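Visit report: gripper build at the Madonent shared workshop

Haoran Xiong and Yufang Qiu opened their bench to visitors for one afternoon in September. The subject was a hand-held two-jaw gripper with a camera mounted behind the jaws.

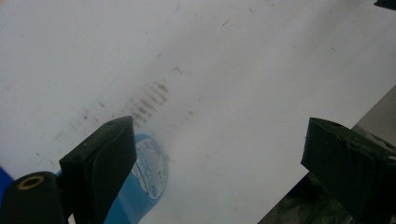

Jaws open over the white work surface, blue container behind the left jaw.

The workshop occupies the upper floor of a former print shop. Xiong handles the mechanics, Qiu the electronics and logging. The present tool is revision 4. Revision 3 used a rack and pinion and was dropped after the rack teeth wore unevenly; the replacement is a parallel linkage driven by a trigger. Total mass with camera and battery is 328 g. Xiong wants to remove the battery from the handle and carry it on a belt clip.

The jaws are matte black and angular, with sloped upper faces. Scuffs show on the top of the left jaw, and the upper edge of the right one looks worn. Qiu would like a replaceable tip, held by one screw. Xiong objects to the added play.

The work surface is white and carries a fair amount of dirt, including a band of brown-grey stripes resembling a tread print. Qiu keeps one set of recordings on a marked surface and one on a clean sheet, and compares the tracking between them. At the time of the visit the log held 213 recordings, of which 124 had been checked by hand.

The trigger return spring is the weak point. Two springs from the same Staltton packet gave noticeably different closing forces on the bench scale. A visitor named Radulović suggested a constant-force spring taken from a tape measure. Xiong had tried it on revision 2 and found the housing too narrow.

Drawings for revision 4 are pinned next to the laser cutter and may be copied. The linkage file is named Endo and is stored on the workshop server. Revision 5 waits on the tip decision and a new batch of springs.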